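The man who runs the breakfast counter at Farkel has been arguing about sauce for 30 years, and he would like it known that he is winning. "People come in for the eggs," he says, wiping down a surface that was clean already. "They come back for a fight."

The fight is over where ketchup should live. He is a cupboard man. His sister, who owns half the business and does the books, is for the fridge, and each moves the bottles when the other goes home.

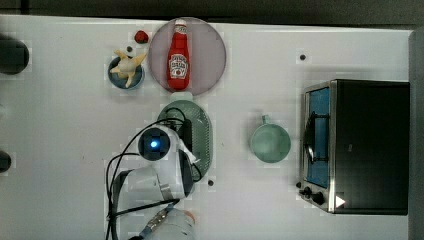

Words: the Ollusa food desk

"The label says fridge," I offer. He looks at me as if I had asked for oat milk. "The label also says serving suggestion," he replies. "Do you do everything a label tells you?"

Customers have been dragged in. A petition for the fridge gathered 40 names last January, several in the same handwriting. He keeps it behind the till and brings it out for visitors.

Brown sauce, I learn, is a settled matter, and mustard is "for people from Quintela". Mayonnaise he won't discuss before noon.

His sister rings while I am paying. He listens for a bit, says "yes" four times and hangs up. "She sends her regards," he tells me, and goes to open the fridge.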